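Progress report to Laryea, December
Prepared by Themis Tzanetos, Urnville workshop

This covers our review of the Stornotach two-arm bench kit, which your grant paid for. The question you set us was whether the kit is good enough to recommend to small packing rooms that put together toiletry packs. We're a bit past the halfway point.

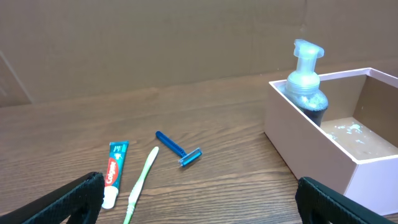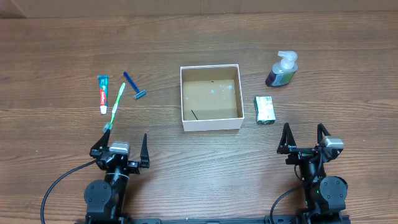
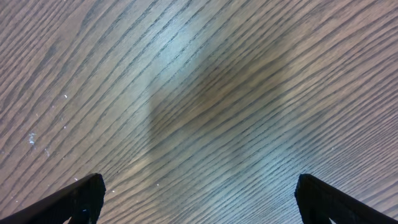

## Where we are

Assembly took longer than the manual suggests. The arms went together without trouble, but the cable routing is poorly explained and we redid it once. Calibration is now part of the morning start-up and can be done by one person.

The recording software has been steady. We set a target of 300 packing runs for this period and finished 301. All of them are saved, labelled and backed up at our end.

## What we think of the kit so far

- **Grip.** Boxed and wrapped goods are easy. Thin items lying flat on the bench are harder, and the toothbrush is the worst of them. Most dropped picks in our log are toothbrushes.
- **Pump bottles.** Fine if the arm takes them by the body. If it catches the pump head the bottle swings and has to be put down again.
- **Wrist view.** Useful for the last bit of a reach. Shadow from the arm bothers the software more than we expected, and we've asked the supplier if the exposure can be locked.
- **Support.** Replies are polite but slow. We've had 2 firmware updates, and the second fixed a fault where the left arm would stop after a long idle.

## Spending

We're within budget. The one extra cost was a set of spare finger pads, ordered through Trurnon. They quoted a better price than Stornotach on the same part, but we had to cover freight. The receipt is in the shared folder.

## Problems

The printed guide doesn't match the current software. Several menu names have changed and one calibration step is missing altogether. I've started a corrected version and would like to share it with other groups on your program, if you have no objection.

## Next period

We have 5 weeks of bench time left. I plan to spend most of it on mixed packs, with the items laid out differently each run - that is closer to how a real packing room works. I'd also like to try the softer finger pads before we write up a recommendation.

Please let me know if you want the run logs now or with the final report.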